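# The Mint Kitchen at Tanasarn

Sakda Klinhom signed for the upstairs flat on Jan 10, 2022, and got 48 pages of lease with it. Page 27 was about the kitchen. It asked us to "respect the original color," so we have been respecting it ever since, mostly by owning nothing that matches.

The people in Dusberg keep asking what we eat with. The bedroom is on the next page and is much duller.

**Chopsticks and company.** Red patterned ones, wooden ones with black tips, and a black one whose partner is presumed to have moved to Gadammont. The spoon gets to share a compartment with the first two kinds and has never complained.

**The cabinets.** Mint green, trimmed in darker green in case you missed the mint. The little round knobs stay. Sakda priced new ones in July, came home, and said he had always liked the old ones.

**The stove end.** Wok, flowered pot, black hood over both. The orange thermos lives at the far end of the counter, where it clashes with everything equally.

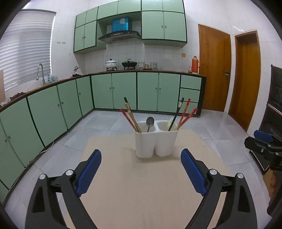
Dinner is at eight if you're coming up from Druvelura, and please bring a fork.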